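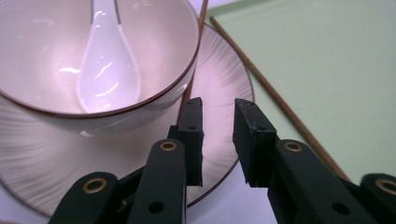 From Mud to Mug: How Pots Get Made

Clay Corner, page 2 of our Stuff Under Your Feet pages

Got a cup near you? Go and get one. Not the glass kind, not the plastic kind. A proper mug or an egg cup or a cereal bowl will do. Tap it with a fingernail. Ting!

That used to be mud. Really old, squashy, sticky mud out of the ground.

So how does mud turn into something you can drink hot chocolate out of? Quick version: dig it, squash it, shape it, dry it, cook it, paint it with glass, cook it again. Long version coming up.

What is clay?

Clay is rock. Very, very tiny bits of rock. Rain and wind and ice pick away at big rocks for thousands and thousands of years and the crumbs get washed down hills and along rivers. Heavy crumbs drop first (stones, then gravel, then sand). The lightest crumbs float the furthest and settle where the water goes slow. Lake bottoms. River bends. Those crumbs are clay.

Look at clay through a really powerful microscope and lots of the bits are flat, like plates in a pile. With water in between, they slide. Push wet clay and the plates slip over each other, then stay where you left them. Sand can't do that. Try making a cup out of sand. Falls over.

Not all clay is the same. Some is red from iron, the same stuff that makes rust. Some is grey. The very white clay, used for posh cups, is called kaolin or china clay. There is lots of it in Cornwall.

Step one: getting it ready

Clay straight from the ground is full of rubbish. Twigs, roots, stones, the odd worm. So first it gets cleaned. One way is to mix it with loads of water until it looks like milkshake, pour it through a sieve, then let it dry back to a dough.

Next it gets wedged. Wedging is like kneading bread. Push, roll, turn. Push, roll, turn. It gets the air bubbles out and makes the clay the same all the way through. Teun Hendriks runs the pottery at Munelness and he does it to every single lump. We asked him what his favourite bit of the job is and he said "not wedging".

Your arms will ache. Sorry.

Step two: making a shape

Lots of ways to do this.

Pinch pots. Make a ball, stick your thumb in, pinch round and round. People have made pots like this for thousands of years and you can do it at the kitchen table.

Coil pots. Roll long snakes. Stack them in rings. Smooth them together with a finger. Great for tall things.

Slabs. Roll the clay flat like pastry, cut it up, stick the bits together. Good for boxes and tiles.

Throwing. Nobody throws anything, dont worry! It means using a potter's wheel. The clay sits in the middle of a spinning disc, and the potter presses with wet hands and pulls the sides up. Looks easy. Isn't. The first few goes mostly end up as a wobbly hat.

Moulds. Factories use these. Runny clay, called slip, gets poured into a plaster mould. The plaster sucks up water so a skin of firmer clay forms round the inside. Pour out the extra, wait, open the mould. One teapot. Then do it again, and again. A mould gets a bit worn each time so in the end it has to be replaced.

Sticking bits on

Handles and spouts are often made on their own and joined on after. You scratch both sides with a fork or a needle (that's scoring), dab on some slip as glue, and press. Skip the scratching and the handle might drop off later. Usually in the kiln, when you can't get at it.

Step three: drying

Boring but important. Clay shrinks as the water leaves. If one side dries faster than the other, it pulls, and you get a crack.

Halfway through drying, clay goes leather hard. It feels like cold cheese. You can carve it, trim it and tidy up the bottom. After that it goes bone dry. Pale, chalky, and very easy to snap. Don't pick it up by the handle!

Still clay though. Drop a bone dry pot in a bucket of water and it goes back to mush. Good news if you made the wobbly hat, you can use it again.

Step four: cooking it

Now the big one. The pot goes in a kiln (you say it "kill" or "kiln", people argue). A kiln is an oven for pots, and it gets a lot hotter than the one at home.

How hot? Pizza in your oven cooks at 200 degrees or a bit more. At 600 degrees a kiln is glowing dull red inside and the clay has changed for good. There was water locked up inside the tiny bits themselves, not just between them, and the heat has driven it off. No amount of bucket will turn that pot back into mud. It isn't strong yet, so the kiln keeps going. Many pots are fired to over a thousand degrees.

Slowly, too. Any damp left in the clay turns to steam, and steam needs room. Heat up too fast and BANG, bits of pot all over the shelf. Cooling is slow as well. Nobody peeks. (Everybody wants to peek.)

After the first firing the pot is called biscuit, or bisque. Not a tasty one.

Step five: glaze

Biscuit pots can soak up water, like a brick does. Fill one with squash and it may go soggy. So they get a coat of glaze.

Glaze is really a kind of glass. Before firing it looks like thick paint, made of ground-up minerals stirred into water. Dip the pot in, or brush it on, or spray it. The pot drinks up the water and leaves a powdery coat. Then back in the kiln it goes. The powder melts, spreads out, and cools into a smooth glassy skin.

Colours come from metals. Cobalt makes blue. Copper can make green. Iron can make yellowy browns all the way to nearly black, depending how much you put in and how it's fired. Here is the odd bit, the glaze going on often looks nothing like the glaze coming out. A pinky grey sludge might come out bright blue. Potters keep little test tiles so they can rember which is which. Teun has 52 of them on a string by the door and they clatter when it's windy.

One more thing. The bottom of a pot often has a bare ring with no glaze. Turn your mug over and have a look (empty it first!). Melted glaze is sticky, and if it touched the kiln shelf the pot would get glued down.

Three sorts of pot

Earthenware. Fired at lower heat. Flowerpots are earthenware. So are lots of old roof tiles.

Stoneware. Hotter. Tough and heavy, doesn't let much water in even without glaze.

Porcelain. Made with white clay and fired very hot. Thin porcelain can let light shine through. Try it, hold a thin cup up to a lamp and wave your fingers behind it. It was first made in China, and for hundreds of years people in Europe couldn't work out how to copy it.

Why do old pots matter?

Pots smash easily but the pieces last for ages. Wood rots. Cloth rots. A bit of broken pot can sit in a field for thousands of years and be fine. The people who dig up the past love them. Sometimes there are even traces of old dinners soaked into the clay, so scientists can test them and find out what was cooking.

Broken bits are called sherds. You might find one in the garden.

Have a go: pinch pot

You need a lump of air-drying clay the size of a small orange, a saucer of water and some newspaper.

Roll the clay into a ball.
Push your thumb into the middle. Stop before you come out the other side.
Pinch and turn, pinch and turn.
Wet finger over any cracks. Only a bit of water or it goes slimy.
Scratch a pattern with a pencil.
Leave it somewhere cool till it's dry right through. Can take a few days.

Air-drying clay never goes in a kiln so it won't hold a drink. Keep paperclips in it. Or a very small cactus, still in its plastic pot.

Tricky words

Slip: runny clay
Wedging: kneading clay to get the air out
Kiln: oven for pots
Biscuit: fired once, no glaze yet
Glaze: glassy coat
Sherd: broken bit of pot

Next page: Bricks!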